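染坊工作记录
2020-12-11
分享 5　评论 16

早上室内偏冷，水管没冻。蓝缸盖子掀开，表面那层泡沫塌了，剩下边上一圈紫膜，缸液从黄绿变成发灰的蓝绿。用玻璃杯舀了一杯对着窗看，浑，底下有没溶开的东西在漂。温度计插进去读数比昨天收工时低了一大截，夜里那条加热带又没起作用。插头摸着是凉的，换了一个插座以后灯亮了。墙上靠水池的那个插座先不要用，我贴了胶带。

缸先慢慢升温，不搅。以前我一看颜色不对就加保险粉，加完当时好看，下午又回去，结果一缸里全是盐，染出来的线发涩。这回先把温度拉上来再说。升温期间做别的。

今天本来的计划是三件事：把 Derwood 那批羊毛线的精练做完；黄木樨草底色的第二批媒染；把上周染好的绿色小样全部过一遍水洗，把结果抄进本子。第三件做完了，第一件做了大半，第二件没开始。

一、精练

Derwood 这批线油比上批重。拆开的时候手上就有感觉，闻着也有羊脂味。标签上写的是已洗，我看只洗了一遍。绞纱先松松地绑了四道八字结，放清水里浸透。浸透花的时间很长，有两绞压在水底下半个多钟头，捞出来拧开中间还有干的芯。下次头一天晚上就泡上。

皂液用的还是中性洗剂，没有加碱。Lộc Tạ 上次主张加一点纯碱，说油重的线不加碱洗不透。我拿了一小段剪下来的线头单独试，加碱的那份手感明显硬了，纤维表面发毛，烘干以后还有一点黄。不加碱的那份洗两遍，油也下去了。所以这批按两遍中性来，每遍之间温水过一次。线和水的温度要接近，从热水里捞出来直接下冷水，会毡，这个不用再试了，去年毡掉的那两绞还挂在门后面。

第一遍的水非常脏，黄褐色，面上有油花，还有草籽。第二遍明显清了。过水以后放在架子上滴，没有甩。洗衣机的甩干桶这几天声音不对，像是里面有什么松了，先不用。

做完的放在左边架子，没做的留在筐里，筐上夹了一张纸写着“未洗”。请不要把两边混起来。上次混了以后我们是靠闻来分的。

二、蓝缸

升到手感温热以后，加了很少一点还原剂，用长柄勺贴着缸壁慢慢转，勺子不出水面。盖上。一个多钟头后再看，液体回到黄绿，透，面上的膜有铜色。测了一下酸碱度，试纸比色卡偏低一格，补了石灰，又等。

石灰补多了会伤毛，这缸本来就是给棉和毛共用的，一直是个折中。我越来越觉得应该分成两缸，一缸碱性低一点专门给羊毛。地方不够是一个问题，桶倒是有。Thoa Đàm 说她家后院的棚子可以放一个，但棚子没有电，冬天肯定养不住。等天气暖和再议。

试缸用了一小块白棉布，浸一会儿提起来，出水黄绿，几次呼吸的工夫开始转蓝，转得均匀，边缘没有发白的点。氧化完再浸第二次，颜色加深正常。用拇指搓，掉一点浮色，属于平常程度。缸算是救回来了，今天不给它压活，让它歇一晚上。加热带收工前再摸一次。

写给后来看缸的人：紫膜还在、闻着还有那股味道，就不要急着加料。先看温度，再看酸碱，最后才轮到还原剂。顺序错了很难往回找。

三、绿色小样的水洗

这批小样的做法是先黄后蓝。底色是黄木樨草，明矾媒染，黄出来以后晾干，再下蓝缸。另有一组没有下蓝缸，直接在黄色上加铁，出橄榄色。上周两组都挂在一起晾，颜色看着接近，洗过之后差别就出来了。

水洗条件：温水，中性洗剂，每块小样缝一条白棉布和一条白羊毛布在边上，看沾色。洗、过水、平铺晾干。没有做正式的等级评定，灰卡借出去还没还，以下都是眼睛看的。

先黄后蓝，蓝浸一次的：洗后绿色略偏蓝，黄掉了一点。白棉布上有很淡的蓝。羊毛布干净。

先黄后蓝，蓝浸两次的：变化小，白棉布沾色比上面那组重，估计是浸完没有充分氧化就过了水。那天确实赶时间。这组要重做，氧化时间放长，中间翻面。

黄加铁，铁少的：颜色稳，洗前洗后并排放着几乎看不出来。棉布、羊毛布都没有沾色。手感没有变。

黄加铁，铁多的：颜色更暗，往棕里走，洗后没有变，但手感粗了，弯折的地方能听到一点沙沙声。铁给多了对羊毛不好，书上这么写，手上也是这个结果。以后橄榄色的铁就停在少的那一档，想再深，宁可把黄底做浓。

还有一块忘了写标签，夹在两组之间。从颜色看像黄加铁少的那组，又有一点蓝光。先单放，不算进结果。

这组橄榄色跟客户那边要的方向接近。客户是做针织的，牌子叫 Nurari，他们要一个偏灰的橄榄绿，配本白。偏灰到什么程度，信里说得很含糊，“像晒过的树叶”。我回信要了实物，没有得到回复，倒是又问了一次价。

绿和白放在一件东西上，最怕的就是洗的时候绿往白上跑。所以沾色这一项我看得比褪色重。褪一点，穿的人未必在意，白的地方一发青，谁都看得见。真要做成拼色的，我建议白的部分用不上媒的原线，绿的部分线染以后再多洗一遍，洗到水完全清了才交出去织。多洗的这遍人工要算进报价里，上次就没算。

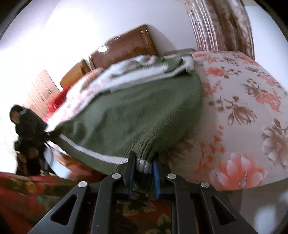

橄榄绿针织衣物，白色针织饰边，罗纹处收拢。

织的密度对颜色的影响也记一笔。同一绞线，织平针和织罗纹，看上去深浅不一样。罗纹凹下去的地方有影子，整片看着就深，拉开以后又浅回去。给客户看色的时候，只寄绞纱是不够的，最好附一小片平针、一小片罗纹。Thoa Đàm 已经答应帮忙织小片，针号她自己定，但是要求同一批小片用同一副针。她上次织的那几片手劲前后不一，后面几片明显紧，我拿来比色的时候误以为是染得深，白白返了一次工。这件事她也知道。

光源也要统一。窗边那张桌子上午的光偏蓝，下午四点以后就没法看颜色了，灯管下面橄榄色会发褐。今天的比较都是在中午前后看的，阴天，光比较平。铁多的那块在灯下几乎成了咖啡色，拿到窗边又是绿的。这一点一定要跟客户说清楚，不然对方在店里的暖光灯下面一看就要来吵。

四、关于黄底

黄木樨草还剩一袋整的和一袋开过的。开过的那袋受了潮，抓起来不脆，没有霉味，我摊在报纸上晾了。干草的用量一直按线重来称，受潮以后称出来的数就虚，染出来会偏浅。先晾干再称。

煮草的水也有关系。我们这里的水偏硬，对黄木樨草是好事，黄出得亮。上回 Lộc Tạ 图省事用了接来的雨水，出来的黄发灰，他以为是草不行，把一锅都倒了。后来同一袋草用自来水再煮，正常。雨水留给茜草以外的别的颜色试试，茜草也喜欢硬水。

温度不要到沸。到了沸，黄里就带出一股棕，压不下去。锅边开始冒小泡就关小火，保持在那个状态。用那口大的不锈钢锅，铝锅不要再拿来煮黄底，上次的结果没办法解释，里面有一部分颜色可能是锅给的。

五、媒染（没做，先把配料的事理一下）

明矾罐子快见底了，打开看到结成一大块，用木槌敲开以后能用。结块不影响，称之前敲细。酒石酸氢钾还有。铁罐的盖子锈住了，用布垫着拧开的，拧开以后掉了一些锈渣进去，我用筛子过了一遍。铁罐和明矾罐从今天开始分开放，铁罐放到最下面一层，单独一把勺子，勺柄上缠了红线。这把勺子不要进任何别的罐子。黄底里面混进去一丁点铁，整锅都暗，而且看不出来是什么时候混进去的。

媒染缸也要分。现在那只蓝色的桶又做明矾又做铁，虽说每次都刷，可是上周有两绞黄的颜色发闷，我怀疑就是桶壁上残留的铁。没有证据，做个对照很容易：同一绞线剪成两段，一段用蓝桶，一段用新桶，其他一样。列进明天的单子。

六、棉线的事

Flullotton 寄来的棉线到了，编号 534，本白，细支，松捻。手感比想象的好，但是线轴缠得很乱，倒成绞纱花了我一上午里最好的那段时间。中间断了两次，接头打在绞的末端，用黑线做了记号，染的时候可以跳过。

棉线要单独精练，这个就要加纯碱，要煮，跟羊毛完全两样。请看清楚筐上写的是棉还是毛再下锅。先煮一小绞看看缩多少。松捻的线煮完容易起毛，如果起得厉害，这批就不拿来做蓝，改做单宁打底的黄，颜色浅一些，毛看不太出来。

单宁用五倍子。上次磨得太粗，滤了三遍布还是有渣，渣粘在线上就是一个个褐色的点。这次磨完先过筛，再装布袋里煮。布袋口用棉绳扎，不要用橡皮筋，橡皮筋煮过会断在锅里。

顺便问了 Ông 染料铺能不能拿到压成饼的蓝靛，他们说要等到月底，价钱比粉贵。饼的好处是杂质少，坏处是要磨，磨的时候满屋子都是蓝的。先订了一小块，当试样。收据夹在本子后面的纸袋里。

七、排水和地面

水池下面那截管子又漏，漏得慢，底下垫了盆。我把接头拧紧了，拧完还在渗。胶圈应该换，型号抄在池子边的瓷砖上。换之前大锅的水分两次倒，不要一口气倒下去。用过的铁液按老办法存到带盖的桶里，桶上写日期，满了再一起处理。蓝缸换下来的沉淀也别往池子里倒，上次堵的就是它。

地上蓝色的脚印是我的，已经擦了，门口那几个擦不掉。

八、给 Nurari 的回信草稿（还没发）

写了三段，大意如下：

橄榄色目前有一个稳定的做法，黄底加少量铁，水洗结果好，沾色没有看到。日晒还没有做完，样布挂在南窗，一半用黑纸遮着，挂满 15 天以后取下来比。没有看到日晒的结果之前不接受大货。

颜色每一锅会有差别。同一件衣物用的线必须来自同一锅，这一点请他们在算用线量的时候多留一些，补染是补不上同一个颜色的。

本白那部分我们不染，只洗。如果他们希望更白，请直接买漂过的线，我们这里不漂。

Lộc Tạ 看过以后觉得第三段口气太硬，让我改成“建议”。我改了两个字，其余没动。他另外提醒说报价里没有写运费由谁出，补上。

另外关于交期。对方想要一月，我算下来媒染加底色加后处理，每锅占用两天，晾干看天气，锅又只有那么几口。年底前能把小样定下来就不错了。写“小样确认之后再定交期”，不给具体日子。

九、明天

加热带：一早先摸，再看缸温。缸如果正常，把氧化不足的那组重做。

棉线试煮一小绞，煮前煮后都量长度。

媒染桶对照，新桶从架子顶上拿，先刷。

剩下的 Derwood 线洗完。今晚就泡上（已泡，在大盆里，盖了布）。

黄木樨草翻一次面。

Thoa Đàm 下午过来取线，给她橄榄色和本白各一绞，装在门边的纸袋里，橄榄色的取铁少那组。没有标签的那块不要给她。

灰卡去要回来。借条上写的是 Lộc Tạ 的名字，他说他转借出去了，转给谁他在想。

胶圈，围裙，试纸快用完了，一起买。手套买大一号的，现在这盒我戴上去手指弯不过来，夹线的时候老滑。

收工前：缸盖好，加热带温的，灯亮着。火关了。甩干桶上的“勿用”纸条被水打湿掉下来了，重新写了一张贴在盖子正中。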